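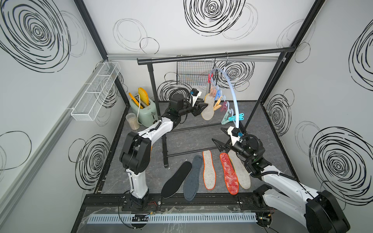
Comecei a lavar palmilhas à mão em maio, depois de estragar um par na máquina (encolheu, ficou a parecer uma telha!). Agora faço assim e dura-me tudo muito mais.

## Lavar

Tiro as palmilhas dos sapatos na véspera e deixo-as a arejar à janela. Depois, alguidar com água morna e uma colher de sabão líquido, eu uso o da Mancombe, mas qualquer um suave serve. Escova macia, sempre do calcanhar para os dedos, e nada de torcer. As de feltro ficam de molho 16 minutos, nem mais um, que a cola começa a soltar-se.
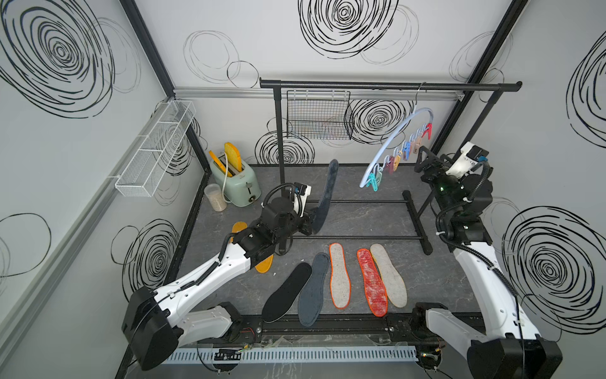 Para tirar a água, enrolo cada uma numa toalha velha e carrego com as mãos. Se cheirarem mal, polvilho bicarbonato quando já estiverem secas e sacudo na manhã seguinte.

## Secar

Sombra e ar a circular, é só isso! Penduro-as com molas que não apertem muito e viro-as a meio do dia. Radiador nunca, secador de cabelo também não. As minhas Tundell, mais grossas, pedem uma noite inteira.

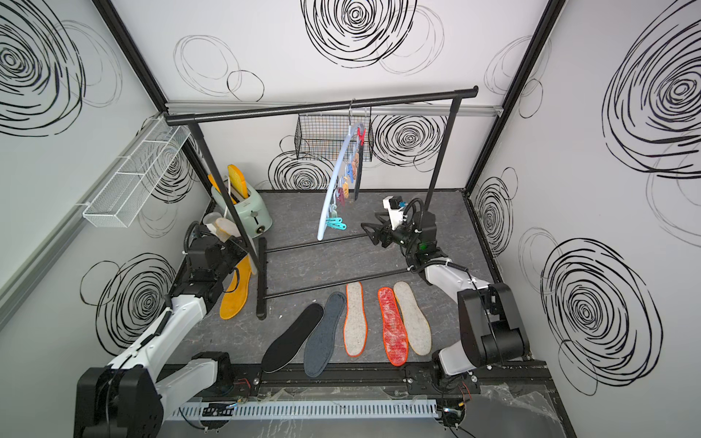

*Estendal de metal preto, com barra comprida em cima.*

Antes de as voltar a calçar, dobro um bocadinho a ponta: se estiver fria ao toque, ainda há humidade lá dentro e fica mais umas horas.

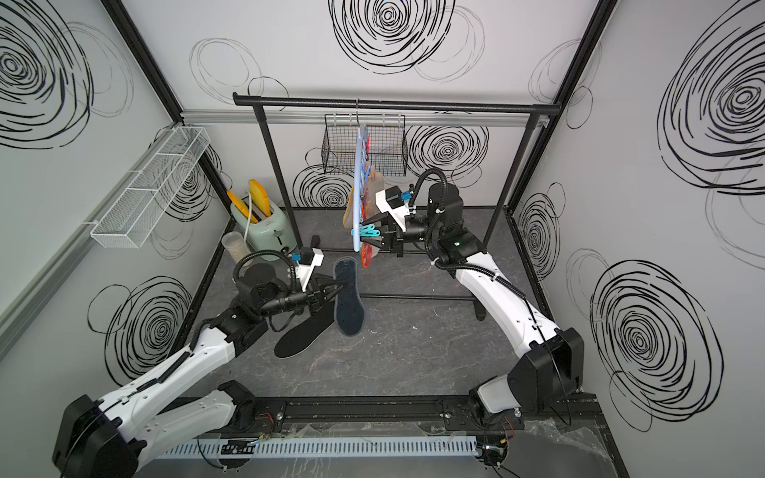 Gonçalo Garcia: E as de pele, também vão ao alguidar? Tenho umas Pichler e limpo-as só com um pano húmido, mas o cheiro não sai.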